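Humanoid hands vs. dinner plates (Cillik and Skamier compared)
Forum > End Effectors > Hands and Grippers

ravi_gounder
Followup to my August post, where I said I'd never put five-finger hands on anything that has to touch crockery. I now have five-finger hands touching crockery. Go ahead.

Job is moving plates to a tray on a table, teleop first, policy later. I've tried the Cillik parallel jaw, the Skamier two-finger with the soft pads, and the hands that came with the humanoid. The Cillik is boring and works if the rim sticks up enough to get a jaw under it. The Skamier pads grab anything, including the tray, which you then own for the rest of the episode. The hands are slow to set up and I hate tuning them, but they'll take a plate at the rim from an angle the other two can't reach without hitting the table. 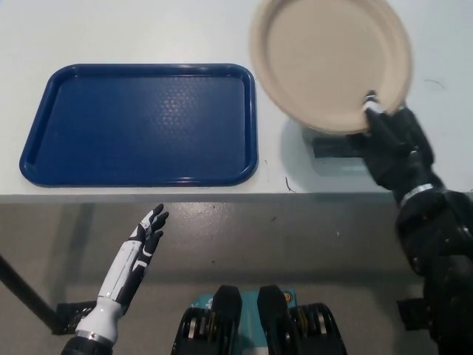 Head cam, right hand on the plate, tray to the left.

Exposure is still too long, so anything that moves goes soft. Any opinions on that before I start recording for real?

lakley_refugee
Opinion: put the camera on the wrist. From the head you lose the fingers behind the plate at the exact moment you care about them. My Lakley arm has had a wrist cam for 2 years and I'd give up the arm first.

ravi_gounder
The wrist cam gives me a lovely view of beige.

UshaP
Head view is fine for this. The policy needs to know where the tray is, and a wrist cam holding a plate knows nothing about trays. Run both if you have the bandwidth. Shorten the exposure and add light, though. That glare on the floor under the tray tells me the light you do have is going to the wrong place.

lakley_refugee
Run both, she says, to a man on one USB controller.

ravi_gounder
Two controllers. I'm not an animal.

sizwe_j
Going to disagree with the whole premise. You have 12 motors per hand so you can pinch a disk. A suction cup on a stick does this all day and costs less than one of your fingertips.

UshaP
On a flat center, sure. Try it on a rim with soup on it.

sizwe_j
Then wash the plates first.

UshaP
Sizwe, the plates are going to be washed. That is why they are being moved.

n_varghese
What are you using for grip force? I had the same style of hand on the Reddy controller and the thumb kept winning. It would walk the plate out of the fingers over a second or two, very calmly. Capping thumb current and closing the fingers a beat earlier fixed most of it.

ravi_gounder
Stock controller, position mode, with a current cap I picked by flinching. Will try the early finger close. How did you log it?

n_varghese
Joint currents to CSV, all of them, at whatever rate the Reddy felt like. My longest file is 1,821 rows and the interesting part is 2 of them. Plot thumb against index before you touch any gains.

lakley_refugee
Wrist cam would have shown you that.

n_varghese
It would have shown me beige.

ravi_gounder
OK, plan is shorter exposure, a lamp, thumb cap, fingers first. The Cillik stays bolted to the spare arm as the control. Sizwe, if you mail me a suction cup I will test it, with soup.

sizwe_j
What kind of soup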